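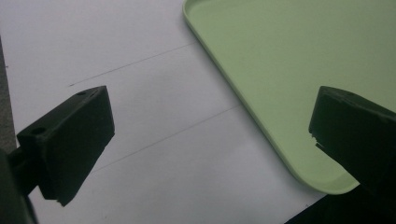 Why does a fork have gaps?

Long ago, most people in Europe ate with a knife, a spoon and their fingers. Forks existed, but they were big and had only two points. Cooks used them to hold meat still while they cut it.

The points of a fork are called tines. With two straight tines, you can hold a piece of meat very well, but peas will fall between them. Later, makers added a third tine and then a fourth, and they bent the fork a little, so that it could also carry food like a spoon.
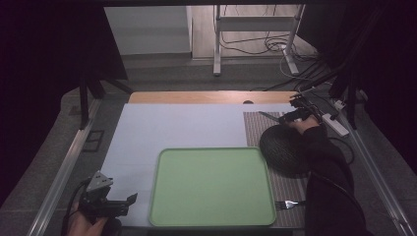

Pushing is easier when the force is put on a very small place. This is why a tine is narrow at the end. Press a potato with your flat hand and it only moves away - press it with a fork and the tines go in. A metal fork, like the one lying on the striped placemat, is strong enough for this work and its tines do not bend easily. The long handle helps also, as your fingers stay away from the hot food.

Try it at home: ask an adult for a boiled potato, a fork and a spoon. Push each one gently into the potato. Which one goes in first? Now try to lift some peas with both. Write down what happened and show it to your family.

Text by Ildikó Bodnár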